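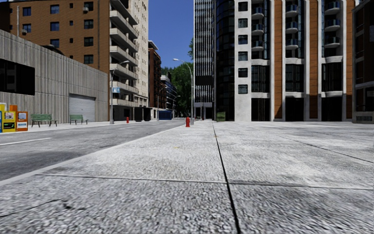 Ticket 1151: Delivery unit stops dead on Deltgate sidewalk
June, opened by Kaan Kaplan

Rullow sidewalk unit, Deltgate sim route. It rolls along happily, then halts and reports "curb lost." The curb has not gone anywhere.

Tried so far:
- Restarted the planner. Same halt, better mood.
- Reloaded the Clemano map. No change.
- Raised the stop timeout to 3000 ms. It now waits longer before giving up.
- Compared runs with shadows on and off. With them off, it drives straight through.

So my money is on the ground filter treating the edge of a building's shadow as a drop. The hydrant, at least, it handles fine.

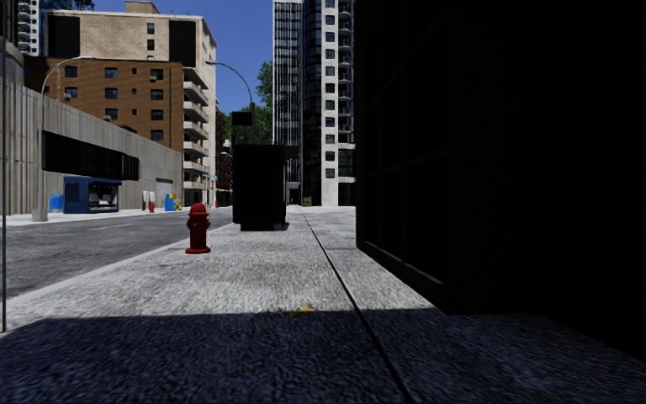 Altıntaş wrote back that the filter threshold was still at 68, left over from the indoor build, and asked for 2 more runs with it lowered before anyone touches the planner again.

Status: waiting on runs.

Related tickets
Unit hugs curb after map reload
Clemano map import hangs
Wheel slip warning on flat ground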